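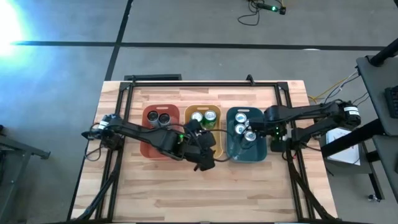

Figure 5.1 Two arms sharing one table. The grippers work over bins that stand side by side, so the rules for the space between them matter as much as the rules for each arm.

Chapter 5
Working Rules for Shared Tables

After reading this chapter you should be able to:
define a shared zone and mark it on a cell drawing
write a work rule that an operator can check without special tools
explain the difference between a stop, a hold and a release
fill in a start-of-shift sheet for a two-arm table

5.1 Why a table needs its own rules

Chapter 4 dealt with single arms. A single arm has one reach, one base and one set of limits, and most of its safe use can be settled on the day it is installed. A table with two arms is harder. Each arm may be set up correctly and still get in the other's way. Sorting work makes this plain, as the parts are small, the bins are close together and both grippers may have a reason to go to the same place.

The Dillholm plant learned this during its first year with two-arm sorting tables. The shop kept a log of every unplanned stop and had 212 entries by the end of December. Of these, 63 were traced to the shared zone, the part of the table that both grippers can reach. Few of them involved contact. In most, one arm waited for a place the other had not yet left, and the operator stopped the table to find out why.

We will use the Dillholm rules through this chapter. They were written by the people who ran the tables and later taken up, with changes, at the Okafor packing works.

5.2 Terms

Shared zone. Any part of the work area that more than one gripper can enter. It is drawn to include the gripper body and any cable or sleeve that moves with it.

Home bin. A bin assigned to one arm for the length of a job. The other arm may pass over it only at the clearance height.

Hold. The arm stays where it is with power on. A hold is not a safe state for reaching in.

Stop. Drive power is removed and the brakes are set. Hands may enter the work area only after a stop.

Release. The operator's signal that the area is clear and work may start again. The person who reached in gives the release.

5.3 Bins, rims and clearance

Bin height is easy to overlook. A path planned over a bare table may be too low once the bins are in place, and bins of the same model can present different edges to the gripper when they are turned.
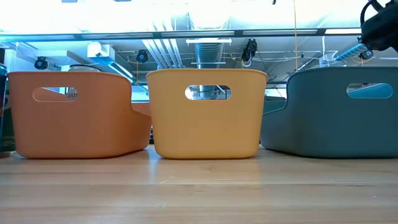
For this reason clearance is measured from the highest rim on the table, at the height of the rim and with the eye level with it. Measuring from above hides small differences. The Dillholm rule has four parts:

1. Set every bin in its working position before measuring.
2. Take the highest rim as the reference for the whole table.
3. Add the height of anything that stands above the rim, such as a jar or a can.
4. Add the lowest hanging point of the gripper cable — the cable counts as part of the arm.

Step 4 is the one most often skipped. A fingertip may clear a rim easily while a loop of cable behind it does not.

A bin that is moved during a job voids the measurement. The operator stops the table, resets the bin and measures again. Marks on the tabletop make this quicker but do not replace the check.

5.4 Loose items

Sorting jobs begin or end with items outside the bins, and the work rules have to say what may be there. Upright items are allowed anywhere within reach if they match the job sheet. An item lying on its side can roll, so it is either set upright or listed on the sheet as part of the task. Scraps and packing are removed before release.
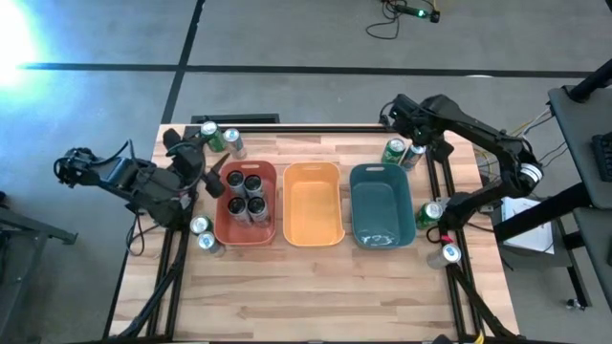
Figure 5.2 Cans in the red bin and on the tabletop around the bins. One can lies on its side near the front right corner, and a small crumpled item lies in the teal bin.

The Farach method, which is covered in Section 5.7, divides the tabletop into a left field, a right field and a shared field. Each loose item belongs to the field it stands in at release. If it rolls into another field, it stays with its first arm until that arm has gone home. The Fendeo training cell ran 3,166 picks under this rule before it was written into the standing instructions.

5.5 Before you go on

Draw a table with two arms and three bins. Mark the home bins and the shared zone, then show where an operator would stand to give the release. Keep the drawing. You will add clearance heights to it in Section 5.6.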